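Table setters wanted, Markideo, February 2024

Need people for short paid sessions setting and clearing a cafeteria tray. Plate, cup, fork, spoon, over and over, at your own pace. No experience, just steady hands and some patience. Sessions are 8 minutes each with a break between, you do as many as you like up to the limit on the sign-up sheet.

Place is the Cletby building, room 132, second floor. Elevator works again. Parking out back, not on Malska, they do tow.

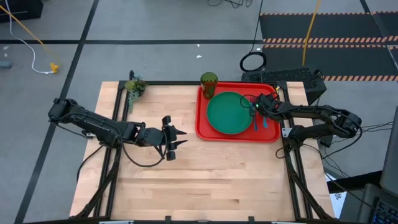
Red tray with green plate, blue fork and spoon, cup at the back corner. Room 132.

What we ask: be 18 or over, able to stand for a while, ok with doing teh same thing many times. Left handed people very welcome, we are short on those. Short sleeves or sleeves you can roll up. Leave big rings and bracelets at home please.

Pay is by the session, sent within a week. Looking for about 200 people total so bring a friend, they sign up seperately tho.

To sign up: write your name, phone and which mornings or afternoons you can do, drop it in the box at the front desk or call ext. 729. Leave a message if no answer. We call back same day mostly.

Spots go in order of sign up. Coffee and snacks in the hall.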